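Diary > Football > Non-League > Season Diary

Print this page | E-mail this to a friend

Apr 15, 2023

Edville away, and the last of the long trips, unless the league decides to move the boundary again and send us somewhere with a ferry. We lost by a single goal. I had a pencil in my pocket to write down anything worth remembering and it came home as sharp as it went out.

The club put the gate at 571. I was stood behind the far goal with a clear view of three sides of the ground and I would like to know where they were keeping the other half. Perhaps season ticket holders are counted whether they turn up or not. Plenty of clubs do that, and then wonder why the pie order is always wrong.

The first half was the usual. Long ball to the big lad, big lad wins it, nobody within 30 yards of him when it drops. We have been doing this since October and the manager still claps every time, as if the header was the point of the exercise. Their goal came from a short corner, which we stood and watched. I heard the bench shouting "second phase" at one another. When I played it was called not being picked up.
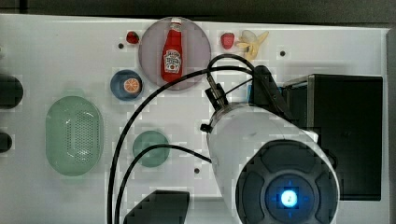 At half time they announced that the Gourlay ground plan is "progressing well". I have now heard this at five different matches. Progressing where? The last drawing I saw had a stand on it with 675 seats and no toilets, and a car park that appeared to be sitting in the middle of the allotments. Nobody from the allotments has been asked, so far as I can find out. If they are playing at Gourlay by the start of next season I will eat my scarf, and it's a good thick one.

The second half was better, I'll give them that. We changed to three at the back and for a quarter of an hour we looked like a side that had met before. The young left-back got forward, put in two decent crosses and had a shot that the keeper tipped round the post. Then he was taken off. Tired, according to the man next to me, who seemed to have it on good authority. He didn't look tired. He looked fed up, and he sat down on the wall with his coat over his head.

There's a lot of talk about the new tracking vests. Drurkex, the firm is called, and the players wear the things under their shirts so that somebody with a laptop can tell you how far each of them has run. I've no quarrel with knowing that. But we were told in the programme that the team "out-ran" its opponents in all of the last four games, and we lost three of those. Chasing a ball you have just given away must do wonders for the distance.
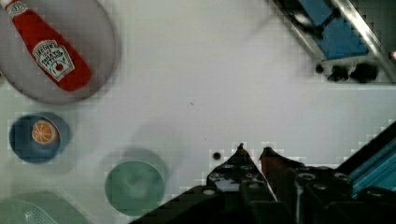 We had the penalty shout with ten minutes left. From my end it looked like a dive and I said so, which did not make me popular. The referee waved it away and got called all sorts, and he was right. He was right about the offside in the first half as well, and nobody will write that in the local paper either. I thought he had a good afternoon. Mind you, he missed a throw-in the size of a house right in front of me, so I'm not sending him a card.

The coach home was quiet. Half of them were working out what we need from the remaining games, and there was a great deal of "if Gadulmont drop points". Gadulmont have not dropped points at home since before Christmas. I can't see why they'd start now to suit us. The sums only work if three other clubs all lose on the same afternoon, and one of those is playing another of them. I pointed this out and was told I was being negative. I had a sleep after that.

Got in to find the kitchen light left on and the cold tea from this morning still sitting by the kettle. Looked up the report on the club website while the soup warmed. "Unlucky to come away with nothing," it says. One shot on target, by my count, and he'd been substituted for it. There was a poll as well, asking who was man of the match, and the choices did not include the goalkeeper, who kept it to one. I voted for "other".

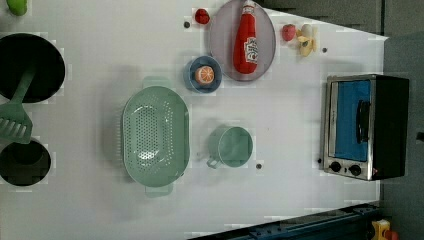 Season ticket forms are out next week, apparently, with a discount for paying early. Early means before anybody knows which division we are in or which ground we will be playing at. I asked at the shop last year whether you could have your money back if the move went through and the new place had no cover. The answer was that they would look into it. I expect they are still looking.

I'll renew, of course. I have said every spring that I wouldn't and the forms always end up on the mat with a pen beside them. But I am going to leave it till the last day, discount or no discount, and I want to see a drawing with toilets on it first.

Home game next. Bring the flask, the one at the tea hut was stewed last time. Find the other glove.

Recent entries
A goalless draw and a lost glove
What the Gourlay drawings leave out
Gadulmont at home: two points thrown away
Three at the back, and why it won't last
Postponed again, and told at the turnstile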